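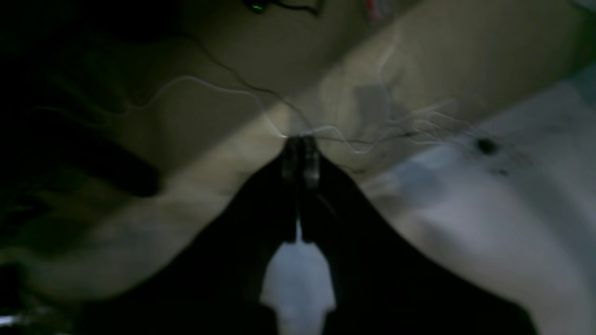 Cirkov Ridge is a long, flat-topped ridge north of the town of Grisuvville, between the Trevuson River and Coutinho Creek. Mostly sandstone, with shale on the lower slopes. The ridge runs east to west for 26 miles and is crossed by one paved road, at Trevuson Gap.

The north side is steep and wooded — mainly oak and hickory, some pine near the top. South side is drier, more open, and was grazed untill the county bought the land. Three springs feed Coutinho Creek. The largest, Lower Spring, usually runs all year.

Name is disputed. Older maps have "Cirkof" or just "Long Ridge". Local historian Wanda Tomaszewski traced the current spelling to a survey party that camped at the gap, but the survey's own notebooks are lost.

Access is by the Gap Trail, 4 miles one way from the Grisuvville side. Closed in April for nesting hawks. There is a second path from the creek, unmarked and often muddy, wich joins the main trail below the summit. No camping on top.

Last updated: 2023-07-29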